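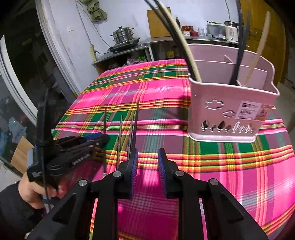
Pink divided caddy on the plaid tablecloth

Washing Saddle Pads and Horse Blankets at Home

Print this page | E-mail this page

We have four horses here outside Loltdale, and four horses make an astonishing amount of laundry (I say this as somebody who also raised boys!). Over the years I've worked out a way to get it all done without ruining the washer or the blankets, and a few of you asked me to write it down, so put the kettle on.

Start outdoors. Hang the pad over a fence rail, hair side out, and go at it with a stiff rubber curry in short strokes, all in one direction. Then take a damp rubber glove and wipe it down the same way – you'll be amazed at what rolls up. Shake it hard, downwind of yourself, and do the girth line twice. Whatever hair you leave on is going straight into your drain.

Saddle pads go in cold on the gentle cycle with half the soap you'd use for towels. I like Pistik, the unscented kind, and I skip fabric softener altogether. Fasten every Velcro tab first or they will grab onto everything else in the tub. Run a second rinse even if you're in a hurry, then hang the pads by the billet straps so they dry flat across the back.

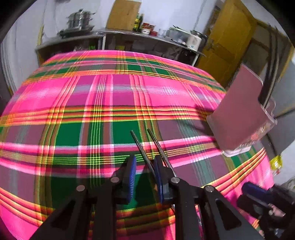

Heavy winter blankets are another matter, and please don't try to stuff one into an ordinary home machine. I spread mine on the driveway, wet it down with the hose, and scrub with a soft push broom and a bucket of mild soap. Rinse until the water runs clear, which always takes longer than I've planned for, and give it 2 full days on the line in decent weather. Turn it over halfway through. Check the tag before you use anything hot on a waterproof shell, and save the re-proofing spray until the whole thing is bone dry.

Leather straps come off before any of this, if they come off at all. If they don't, wrap them in a plastic bag with a rubber band, and wipe them with a little conditioner afterward.

For mending, I keep a curved needle and a spool of waxed thread from Mikkelsen in the feed room. A small tear fixed in October is a small job, and the same tear in January, with a horse wearing it in the mud, is a whole afternoon and probably a new blanket.

When you're done, run the empty washer once on hot and clean out the filter. My old Sisisico is still going after roughly 700 loads, so I must be doing something right!

Share (4) | Comments (2)

Related tips
Getting Mildew Off a Leather Halter
A Better Way to Hang Bridles
Scrubbing Out the Water Trough
Keeping Mice Away from the Feed Bins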